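Brondcombe Tenants Help Desk
Ticket: Posis hot water timer loses its schedule overnight
Opened: 29 October 2018
Status: Closed, watching

Reported problem

The timer for the hot water in the back unit goes back to factory settings during the night. The display shows the right time at closing. By morning the clock reads 12:00 and the schedule is blank, so the heater stays off until someone presses the override. Tenant says it has happened on 5 mornings, not all in a row. The timer is a Posis wall model, put in this March when the old Lavoie dial unit was taken out.

First reply

Please check these before we send anyone out.
Is the timer on its own breaker or does it share one?
Does the display go dark at any point, or does it stay lit and show the wrong time?
Has the backup battery been changed since the timer was put in?

Tenant answer

Shares a breaker with the outside lights. Never seen it go dark, but nobody is in the building at night. Did not know there was a battery.

Visit 1

Took the cover off. The backup battery is a coin cell behind the faceplate, on the right. It was fitted the correct way around, but the plastic pull tab was still in place, so it had never made contact. Pulled the tab. Set the clock and entered the schedule again: on at 5 in the morning, off at 7 in the evening, weekdays only. Turned the breaker off for a few minutes and back on. Clock and schedule both held. Left the ticket open for a week.

Update

Tenant reports the clock now holds but the water was cold again on two mornings. Schedule still shows on the display. Override works when pressed.

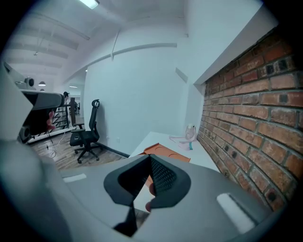 The override button on this model is a problem of its own. It sits low on the faceplate and takes a firm push, and a short press only wakes the display. The tenant had been tapping it and walking away. It needs steady pressure from a fingertip, about like the one pressing against the back of the black pad in the photo, held until the word MANUAL comes up. After that the relay clicks and the heater light comes on. We have asked Prestell to put this on the card next to the timer, as the current card only says "press."

Visit 2

Checked the mode setting. It was on HOLIDAY, which keeps the schedule in memory but does not run it. The mode button is directly next to the override and a short press on it steps through AUTO, HOLIDAY and OFF with no beep. Most likely it was pressed by mistake while someone was reaching for the override. Set back to AUTO.

Also looked at the breaker, given the first fault. The outside lights have a worn photocell with water in the housing, and the breaker trips when it gets wet. Someone has been resetting it in the mornings without writing it down. This explains why the clock was being lost in the first place. Photocell replaced and housing sealed. Timer left on the shared breaker for now. Moving it to its own circuit would mean opening the wall, and Prestell does not want that done before the lease is renewed.

Meter reading at the heater taken at the end of the visit: 1,610.

Last update

Tenant confirms hot water every weekday morning since the second visit. No breaker trips. Clock correct.

Notes for the next person

Look at the mode first. If it says anything other than AUTO, the schedule will not run.
Replacement coin cells are in the Brondcombe supply cabinet, second drawer.
Keep the old Lavoie manual out of the folder. The wiring page does not match the Posis unit.
If the breaker trips again, leave it off and call the desk before resetting.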